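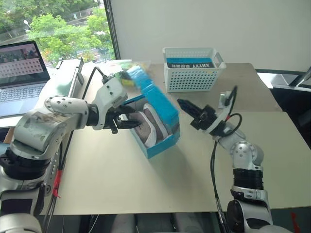

Shoebox task: progress to the end of February

Work at the Wirnbridge site this period was on opening and closing shoeboxes, the second of the four shop-floor chores in the Pomden agreement. The two-arm bench was used throughout. One shoe stays in the box with its tissue, as it would on a stockroom shelf.

We ran 114 trials. The lid came off cleanly in 87 of them. Most of the failures were lids that stuck on one side and dragged the box along the table. Tissue caught in the fingers a few times. Putting the lid back on is much weaker and we are not ready to report a rate.

Speed is still a problem. A shop assistant opens a box in a second or two. The arms take around 100 seconds for the full open and close, so we would not put them in a store yet.

Spending

Replacement gripper fingers from Ulteck cost $2867, which was over the parts budget for the period. We have moved money from travel to cover it.

Next period

Close the lid reliably. Try boxes in other colours and sizes. Start the Barajas shelf trials if the fingers hold up.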